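3.2 Workspace and the reference sheet

The arm used throughout this section is the Plarnen, a small printed manipulator driven by hobby servos and priced accordingly. Its designers make no claims about repeatability, and after a season with it neither do we. The question we wanted to answer was a modest one: how much of the error at the tip can be taken out in software, using nothing at the bench more sophisticated than paper and a pencil? 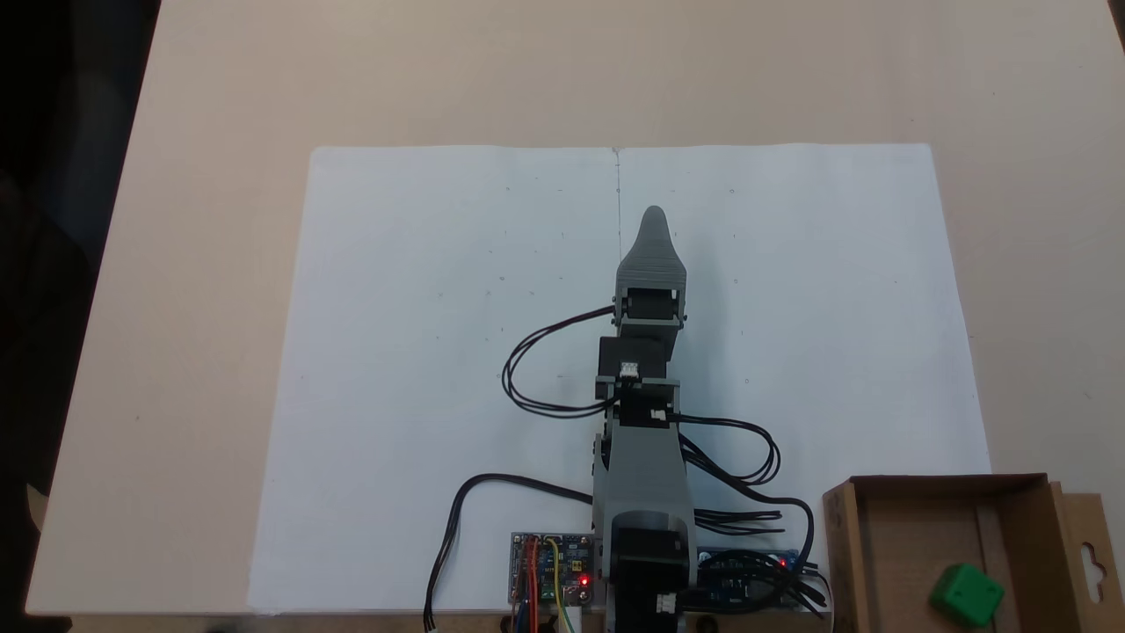
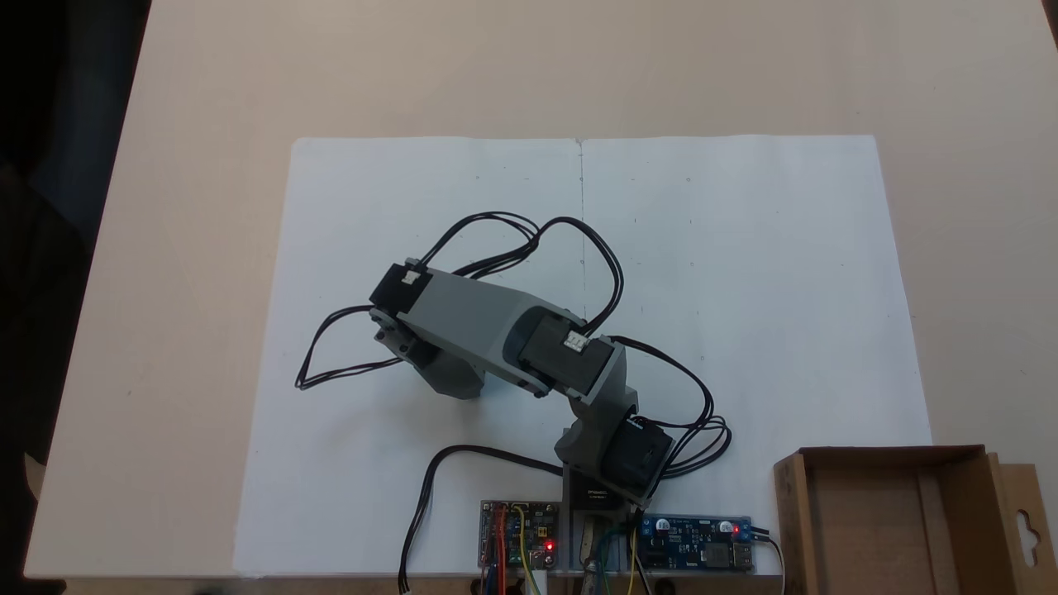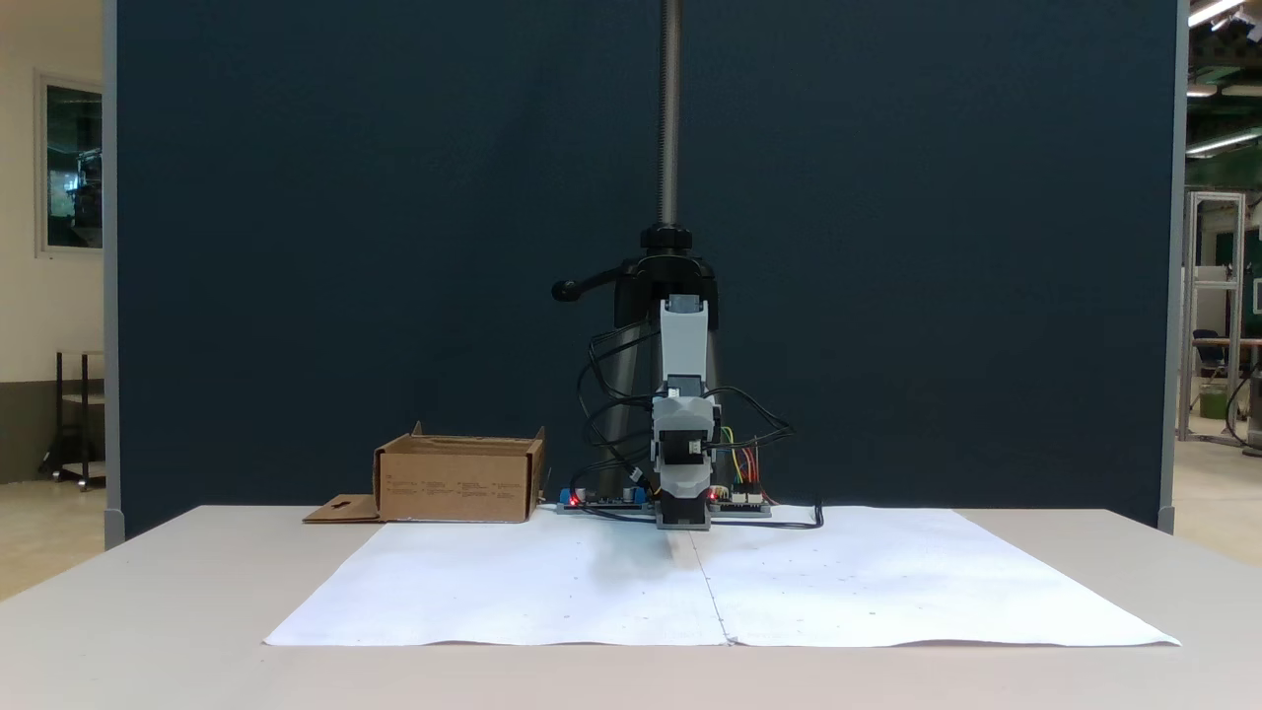

Figure 4. The Plarnen arm and its paper work surface, with the control electronics at the base and the cardboard box used as the drop target.

The method, which we call Trokholm after the street where it was first argued over, treats the work surface as the measuring instrument. Small pencil dots are placed by hand over the reachable area and their positions recorded once with a steel rule. The tip is then driven to each dot by nudging the joints from the keyboard, and the joint commands are saved when the operator is satisfied. An operator is satisfied sooner in the afternoon than in the morning, an effect we noticed early and corrected by doing all touch-downs before noon.

We collected 163 touch-downs in this way. Nine were thrown out, five for a typing error and four for a servo that had quietly reset itself, leaving 154 for the fit. The fit itself is dull. We begin with the nominal link lengths from the print files, add an offset and a scale factor for each servo, and minimize the squared distance between the predicted and recorded dot positions. A gravity term for the upper link was added after Gebremedhin Woldemariam pointed out that the residuals all leaned the same way, like passengers on a bus. It was the most useful thing anyone said in October.

Paper is not an obvious choice for a metrology surface. It moves when the humidity does, it wrinkles, and a sheet large enough to cover the whole reach was not to be had from our supplier, so we work across a seam. Dots were therefore assigned to the left or right sheet, and each sheet was given its own small rotation and shift in the model. This costs a few extra parameters and saves the price of a machined plate, which at the time of writing was more than the price of the robot.

3.3 Cable drag

The remaining error was not random, which was encouraging, and did not depend on the commanded pose alone, which was less so. Approaching the same dot from the left and from the right gave two different answers, each of them perfectly repeatable. We first blamed gear backlash, as one does. Re-routing the servo leads changed the size of the gap without touching a gear, and we stopped blaming the gears for all of it.

Servo leads on an arm this light behave as weak springs with opinions. Modelling them properly would call for a treatment along the lines of our earlier Ladefoged simulator, which runs slower than the arm does. We chose a cheaper course. Each joint carries one extra state, the direction of its last significant move, and the correction for that joint is read from one of 2 tables accordingly. The tables are filled from paired approaches to the same dots and smoothed between them.

Adding the direction state removed most of the left-right gap over the middle of the sheet. It helped least at full reach, where the upper link is nearly level and the shoulder servo has other things on its mind. We report those poses separately in Section 4 and advise against averaging them in with the rest, a practice that flatters the method and that we gave up with some regret.

3.4 Placement trials

Calibration error is a fine thing to plot, but the arm is meant to put objects in places. We ran 700 placement trials with small coloured blocks, half under the nominal model and half under the corrected one, in shuffled order. A trial counted as a success if the block came to rest inside the open box. Blocks that landed on a flap and then fell in were scored as failures, over the objections of whoever was operating.

Trials were scheduled by the Jasance script, which also parks the arm between runs and refuses to start if either board fails to answer. The servos were given a rest after every block of trials. Without it the offsets drift as the motors warm, and the morning's calibration becomes a historical document. We did not model temperature. A reader with a thermocouple and more patience than we have could probably improve on our numbers, and we would be glad to see it done.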